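Tuvum Shared House, Ondholm
Minutes of the residents' meeting about laundry and the folding table
January 10, 2022, in the big hall, ground floor

Chair: Shadi Haddadin
Present: 16 residents. Apologies were received from 3 persons.

1. Opening
The chair opened the meeting and wished everybody a good new year. The minutes of the August meeting were read and approved, with one correction: the lamp which was replaced is the one in the stairs, not the one in the corridor.

2. Washing machine
The washing machine was discussed at length. The filter shall be cleaned every second week. The list for this hangs on the inside of the cupboard door, and three names are already written on it. It was asked if the machine may be used after ten in the evening. The meeting decided that the last wash must be started at half past eight. A proposal to allow later washing on Saturdays got six votes and was not accepted.

Repair: the firm Lindgren has sent an offer for a new door seal. The price is 34 euros without the work. The meeting found this reasonable and asked the chair to order it.

3. Clothes left behind
Many residents complained that clean clothes are staying too long in the hall. After discussion the following was agreed:
Clothes may lie on the folding table until the evening of the same day.
After this they are put in the Sosik box under the stairs.
The box is emptied at the end of each month. What is not collected goes to the clothes collection in Ondholm.
Single socks are kept one month longer. This was requested by the second floor.

4. The folding table
It was remarked that the table is used for too many other things at the same time, and then there is no place to fold a shirt or a sheet. Telephones and bottles should be kept away from the clothes. One resident thought that a small shelf on the wall would help. The chair will measure the wall and bring a proposal to the next meeting.

The cloth on the table was also mentioned. Some wished to remove it and fold directly on the table top. Others prefer the cloth, as it is softer for wool. It was decided to keep it, but it must be pulled straight before folding and washed once a month together with the kitchen towels.
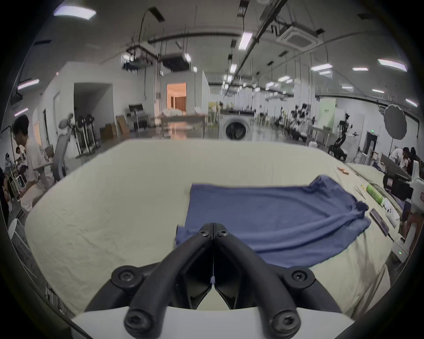
Item 4: the table with its cloth, a blue garment and small things to the right of it. The washing machine is at the back.

5. Other matters
The detergent fund is in order. It was reminded that liquid detergent is bought in common, but softener is private and should carry the name of the owner.
A question about a second drying rack was moved to the next meeting.

6. Closing
The chair thanked everybody for coming and closed the meeting at twenty past eight. The date of the next meeting will be put on the notice board.

Minutes checked by: Shadi Haddadin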